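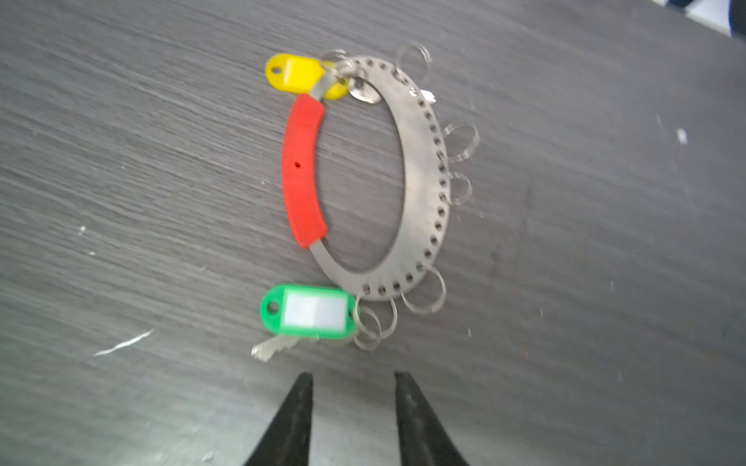 *Fig. 1. Oval key ring, stainless steel, with a row of small punched holes and a red rubber grip.*

Key control, handout 4. Read before the session on master systems.

A key control program records who holds each key, what it opens, and when it is due back. Locks and keys are treated as one inventory. A key that is missing from the log is handled as lost, even if the holder is known.

## Terms

- **Change key:** opens one lock, or a group of locks keyed alike.
- **Master key:** opens every lock in a defined group.
- **Blind code:** a stamped number that does not reveal the cut depths. The code list is stored apart from the keys.
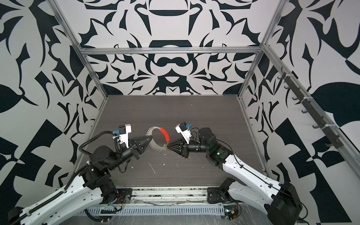
Stamping room numbers on keys is poor practice. A finder can match the key to the door with no further information. In the Orstead exercise, 11 of the 54 keys carry room numbers and must be restamped before they are reissued.

## Issue and return

1. Check the request against the access list.
2. Enter the blind code, date, and holder.
3. Get a signature before the key is handed over.
4. On return, compare the stamp with the log entry.

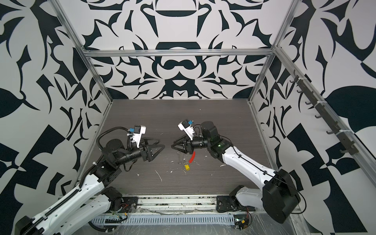
## Lost keys

Identify every lock the key operates. For a change key, rekey those cylinders. For a master key, rekey the whole group and withdraw all change keys under it. Work out the cost for the Orstead group of 19 cylinders using the rate sheet.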